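# Über Raltby

Raltby ist eine Werkstatt für Unterboden und Hohlräume. Wir suchen Rost, entfernen ihn, soweit das noch geht, und konservieren, was übrig ist. Inspektionen, Reifen, Klimaservice und Aufbereitung gibt es bei uns nicht. Wer anruft und nach einem Ölwechsel fragt, bekommt die Nummer eines Kollegen im Nachbarort.

Auf Seiten wie dieser liest man meist etwas von Leidenschaft. Wir haben lange überlegt, ob wir überhaupt eine brauchen. Dann kamen immer wieder dieselben Fragen am Telefon, und ein paar davon beantworten wir jetzt eben hier.

## Wie es dazu kam

Precious Nkuna hat den Betrieb vor acht Jahren gegründet, damals mit einer gemieteten Bühne und einem Endoskop, dessen Bild so schlecht war, dass man einen Kabelbinder für eine Durchrostung halten konnte. Vorher hatte sie in einem Autohaus gearbeitet und dort Unterbodenschutz verkauft, schwarze Dickschicht, aufgesprüht in der Mittagspause, manchmal direkt auf den Straßendreck. Die Kunden waren zufrieden. Man sah ja etwas Schwarzes.

Zwei Winter später standen dieselben Autos wieder auf der Bühne. Unter der Schicht hatte das Wasser gestanden, und am Schwellerende ließ sich der Schraubendreher durchdrücken. Das Autohaus hat daraufhin die Garantiebedingungen geändert. Precious Nkuna hat gekündigt.

Heute sind wir zu siebt, mit zwei Bühnen und einem Trockenraum, der im August leider auch dann heizt, wenn er ausgeschaltet ist.

## Was wir von Versprechen halten

Wenig. »Lebenslanger Rostschutz« steht auf vielen Rechnungen, die uns Kunden mitbringen. Wessen Leben gemeint ist, steht meistens nicht dabei. Wir schreiben auf unsere Rechnung, welches Material in welchen Hohlraum gegangen ist und wo wir nicht hingekommen sind. Den zweiten Teil finden manche Leute irritierend. Es gibt aber bei fast jedem Auto eine Stelle, an die keine Sonde kommt, und wenn eine Werkstatt davon nichts erwähnt, würden wir nachfragen.

Auch unseren eigenen Mitteln trauen wir nur begrenzt. In die Hohlräume kommt bei uns überwiegend Favdale, ein kriechfähiges Wachs, das wir seit Jahren einsetzen. Es riecht wochenlang, es tropft an warmen Tagen aus den Ablauföffnungen, und an Gummitüllen muss man damit aufpassen. Am Unterboden nehmen wir ein transparentes Fett. Es sieht nach dem ersten Winter schmuddelig aus, aber man kann jederzeit durchschauen und erkennt, ob sich darunter etwas tut.

Elektronische Rostschutzgeräte verbauen wir nicht. Vor einiger Zeit hat uns ein Vertreter von Lukerard so ein Kästchen für den Motorraum dagelassen, zum Ausprobieren. Wir haben es an einen alten Kombi geschraubt, der ohnehin auf dem Hof stand. Der Kombi rostet. Ob er ohne Kästchen schneller gerostet wäre, können wir nicht sagen, und der Vertreter konnte es auch nicht.

## Die Prüfung

Jeder Auftrag beginnt mit einer Prüfung. Sie kostet 58 Euro und wird bei einer anschließenden Konservierung nicht verrechnet. Das haben wir anfangs anders gemacht und gemerkt, dass es die Sache verdirbt: Wer die Prüfung nur als Türöffner verkauft, findet immer etwas. So können wir auch sagen, dass ein Auto nichts braucht. Das kommt vor, gerade bei Fahrzeugen mit ordentlich verzinkter Karosserie, die in einer trockenen Garage stehen.

Sie bekommen die Endoskopaufnahmen mit nach Hause, unsortiert und unkommentiert, dazu ein Blatt mit unserer Einschätzung. Zeigen Sie beides ruhig woanders. Die Werkstatt Poduval zum Beispiel ist bei Längsträgern öfter anderer Meinung als wir, und ein paarmal lag sie richtig. 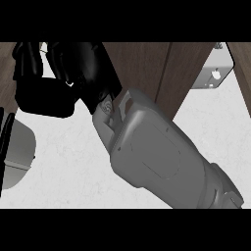
Für den Gebrauchtwagenkauf gilt unser Misstrauen vor allem frischem Unterbodenschutz. Ein Verkäufer, der kurz vor der Besichtigung noch einmal hat sprühen lassen, hatte dafür vielleicht einen guten Grund, nur kennen wir ihn selten. Glänzendes Schwarz wie an dem Greifer vor dem braunen Holzschrank macht etwas her, und an einem Bauteil im Innenraum haben wir dagegen auch keine Einwände. Am Radhaus eines älteren Wagens möchten wir lieber das Blech sehen. Wir klopfen solche Schichten ab, hören hin, und wo es dumpf klingt, wird mit Erlaubnis des Besitzers gekratzt. Ohne Erlaubnis schreiben wir »nicht beurteilbar« aufs Blatt.

## Was wir nicht machen

Wir schweißen nicht. Durchgerostete tragende Teile gehen an einen Karosseriebetrieb, und erst danach kommt das Auto zu uns zurück. Wir sprühen auch nichts »mal eben drüber«, damit es bei der Hauptuntersuchung ordentlicher aussieht. Danach wird erstaunlich oft gefragt.

Feste Abholzeiten sagen wir ungern zu. Ein nasser Schweller braucht so lange, wie er braucht, und Wachs auf Restfeuchte ist hinausgeworfenes Geld. Rechnen Sie mit rund zwei Tagen, im November eher mit mehr.

## Termine

Prüftermine vergeben wir telefonisch am Vormittag. Freitag ist Trockentag, da nehmen wir keine Autos an, es ist aber jemand im Büro. Bringen Sie den Wagen bitte ungewaschen oder mindestens einen Tag vorher gewaschen, Innenraum und Kofferraum leer. Die Einstiegsleisten bauen wir selbst ab. Wenn bei einem älteren Modell ein Clip bricht, ersetzen wir ihn, sofern es ihn noch zu kaufen gibt.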